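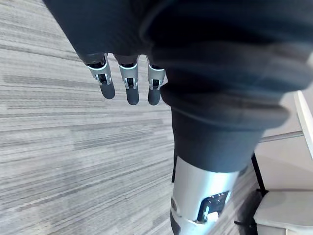 ## Bin liners, January

The round bin at Wullville gets a translucent blue liner. Sizing is simple: measure the rim, then allow enough extra to fold over it. Too much spare plastic – my usual error – billows at the side.

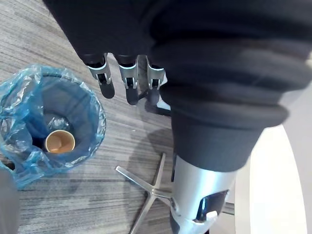
*Liner folded over the rim, paper cup near the bottom.*

Yasmine El Sherbiny prefers to open the bag fully before fitting it. I tried her method on the carpet tiles and will keep it. A roll of 29 remains in the cupboard.

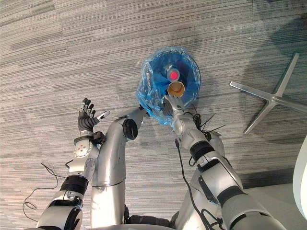

*Blue bag, held at the rim.*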